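Shared workshop notebook, bench 2: handheld gripper pair
14th September

Both grippers are back together and on their cables, so today was a shelf day. Writing this up while I still remember it, because last time I left it to the weekend and lost half of it.
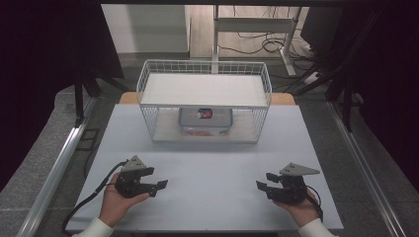 Setup as it stands

White wire shelf on the table, a little toward the back, with the flat board on top and the lidded gray container in the compartment underneath. The grippers are the black ones with the gray triangular plates, one in each hand, jaws facing each other across the gap. I hold them from below, palm up, which feels odd for the first ten minutes and then you forget (my wrists remembered later, more on that below).

The job I want the pair to do is pull the container out from under the board, set it down in front, and put it back. Sounds like nothing! It is a pain. The board sits low enough that you can't come at the lid from above, so both jaws have to go in from the front and take the container by its sides, and the mesh is waiting there to catch a fingertip if you drift outward even a little.

What I changed

New jaw pads, cut from the Woltex rubber sheet. The old ones had gone shiny and the container kept sliding out on the left side first. I glued the new ones with the slow stuff this time and left them clamped overnight. Much better bite, though they're a hair thicker, so the fully closed reading is off and I had to re-zero both. Left now closes at 208 on the encoder and right closes at 726. Yes, they are wildly different, no, it isn't a fault, the magnets went in at different angles when I built them and I've never had the patience to open them up again. Just don't copy one config file over the other. Brunello did that in April and we spent a whole evening blaming the cable.

Plate screws: two on the right one had worked loose. Threadlocked. Left one was fine but I did it anyway while the bottle was open.

Cable routing. Still not happy. The left cable loops down over the corner of the table and it drags when I reach forward, you can feel it tugging the wrist round. The right one behaves itself, mostly. I want to try a clip on the sleeve, or maybe bring both up over the shoulder like Brunello suggested, which would look ridiculous but I think he's right.

How it went

First few pulls were clumsy, I kept going in too high and knocking the thing on top of the lid up against the board. Once I dropped my elbows it got a lot smoother. Out is easy now. Back in is where I lose it, the rear of the container wants to land crooked and then one side rubs along the mesh all the way in. Going slower helps, and so does letting the right hand lead and having the left one just follow along and steady it.

One dropout on the left side in the middle of a pull: position froze, jaws carried on moving. Unplugged, replugged, fine after that. I'd bet on the connector at the gripper end, it's one of the cheap Drovadov ones and the latch is soft. Have a spare somewhere in the Trevell drawer. If it happens again I'm swapping it without any more detective work.

Wrists: sore by lunch. The weight is all out past the fingers, so you're holding it up with the wrong muscles. A little palm rest, printed, might fix it. Sketch is on the back of the Ruggiero invoice, please don't throw that away!

To do

Clip or shoulder route for the left cable
Find the spare connector
Palm rest, print one and see before doing the pair
Save both config files with LEFT and RIGHT in the name (Brunello, this is for you)
Try the same pull with the container turned sideways, if it even fits

Leaving the rails where they are, they finally line up with the table, so please go around them.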